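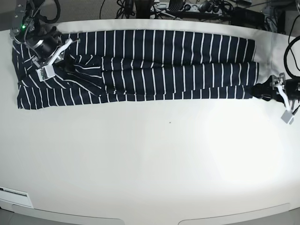 Pinstriped trousers on the white table, Trekisville.

Trekisville opened its sorting and finishing hall to visitors on 2018-12-19, a Wednesday, and I went over with nine others from our resale shop. The place handles uniforms and nightwear for hotels and clinics, mostly on contract from Canpolat. On a normal day 3,971 pieces go through. They had cut that to 1,000 for the visit so people could stand near the tables and ask questions.

We started at intake, where everything gets a paper tag and goes into a bin by size. After that comes pressing, which was loud and warm, and we didn't stay long. The folding area is at the back next to the loading door.

Trousers are laid out lengthwise first, and then one leg goes over the other. Wanda Kaczorowski took us through the house rules for this. The waist has to be straightened before the first fold, or the crease travels down the leg and the stack leans. Stripes make it easier to check, she told us, as a crooked fold shows right away. Plain navy is harder.

Shirts took up most of the question time. Trekisville folds lengthwise bands first and tucks the sleeves after. Our shop does sleeves first. Their finished stack is flatter than ours and a box holds 200 shirts.
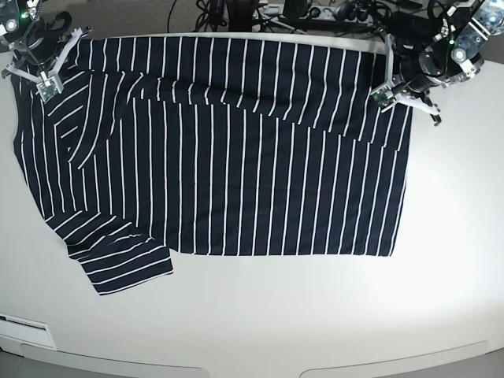
Kwame Akolgo thought the band fold was fine for shelves but wrong for shipping, and he said so at the table: sleeves tucked last come loose in the box, and at Nendon they had gone back to sleeves first after one season of refolding returns. Wanda said they put a paper strip on anything going farther than the county.

Coffee was in the canteen upstairs. Parking is behind the building, entrance on the Wultomus side. The next open day is in March and sign-up is at the front desk.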